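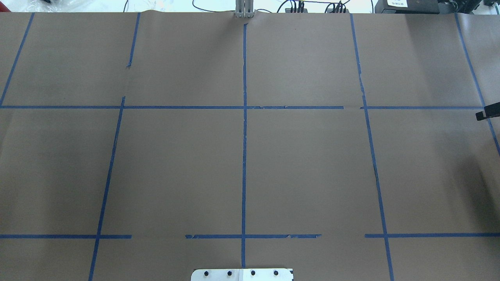
Grade the log, not the demo

Irja Savolainen

Every July our robotics course ends the same way. Parents in the back, one run per team, everybody claps if the block lands in the square. Then we hand out grades off that one run. I think we should stop.

I've helped with the course for a few summers now and this is the part I like least. One run tells you almost nothing. A team can get lucky. A team can also do five weeks of careful work and have a connector come loose in front of somebody's grandmother.

Take the Broten team this year. Zoriana Marchuk and Inna Dmytriv laid out their table in blue tape, patched it, re-taped it, argued about where square one should be. Then they logged 816 tries. Every one in a notebook, start square, end square, what went wrong. 100 of those were the same move over and over becuase Inna didn't trust the first batch. Show day, gripper stopped short. Middle of the pack.

The winning team had 19 tries written down. Nice kids, good robot, no idea why it worked. I asked.

Yes, I know the arguments. Deadlines are real. Customers see the demo, they don't see the notebook. Evie Fairclough made that case at our last meeting and she made it well. But these are students. No customers. What we're supposed to be teaching is how to find out if a thing works, and then we grade them on something else.

Also the tape. Last year somebody wanted to swap it for a printed mat, cleaner, looks better for visitors. Please don't. Putting down a grid by hand is where they learn that a straight line is hard and that the robot doesn't care what you meant. Crooked is fine if you measured it crooked.

So, my proposal. Keep the show, it's fun, keep the cookies. Make it ten percent. Put the rest on the log and a short talk with each team, one question only: what did you change and how do you know it it helped.

Zoia Maksymiv has the draft rubric if you want to read it. Mark it up.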